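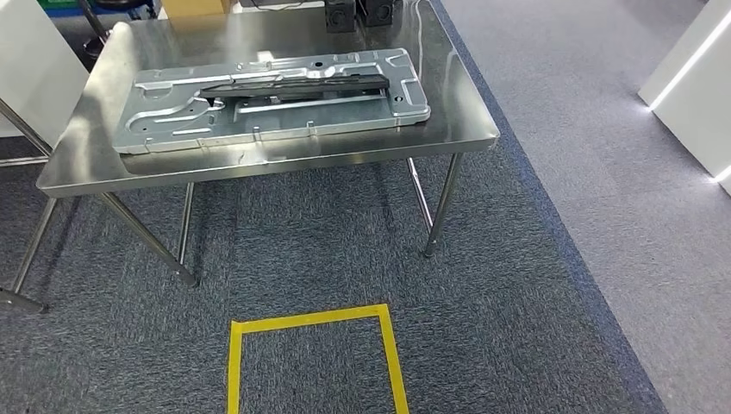 Stisden, 18th July

Sheet-metal panel handling (gripper trials)

Sheet-metal panel handling is the job of getting a robot to pick up, turn and set down thin stamped parts without bending them or dropping them. I've been keeping this article going for our little Skorow wiki for a while, so please excuse the first person. Horațiu Nedelcu started the page and I sort of inherited it!

The usual test piece

Most of what I know comes from one kind of part: a big flat galvanized panel with a folded-up rim, stamped ridges, and small round holes scattered all over it. We lay it on a stainless steel table, and for the harder runs a long black bar goes diagonally across the top. The bar has to come off first, and then the panel. A rectangle of yellow tape on the carpet marks the spot in front of the table, and every arm we compare starts from there.

Suction cups

Everybody tries suction first (me too). It's quick and it doesn't scratch. The trouble is finding a flat patch big enough for a cup, because a ridge or a hole under the lip lets air in and the panel peels away on one side. Traian Chiriac got good results with small bellows cups on the Dinu arm, but he had to teach the pick points by hand, and one of them was off by 2 mm for most of a morning before he noticed.

Finger grippers

Two-finger grippers like the rim. They pinch it, they lift, and then the far end sags, so you really want two arms or a very patient wrist. For the black bar they're great, and I wouldn't use anything else. Bianca Radu ran the Prollurlow fingers with rubber pads through roughly 400 bar picks, and the pads wore out well before the motors complained.

Magnets

Galvanized steel sticks to a magnet just fine, so why not? Letting go is the annoying part. With a switchable magnet the panel came away okay, though it tended to slide a little as it dropped, and placing it square was hit or miss. Zamfira Sima still thinks magnets deserve a section of their own. She's welcome to write it.

Cameras

Shiny on shiny is rough on depth cameras. A polished tabletop reflects whatever is standing on it, bright metal washes out under overhead lights, and the dark bar is often the only thing the camera finds right away. Omid Rashti locates the bar first and works out the panel from its outline afterward, using 10 short exposures stitched together. It's slower, but I've switched to it for all my own runs.

See also: bar picking, bellows cups, wrist sag, Dinu arm setup notes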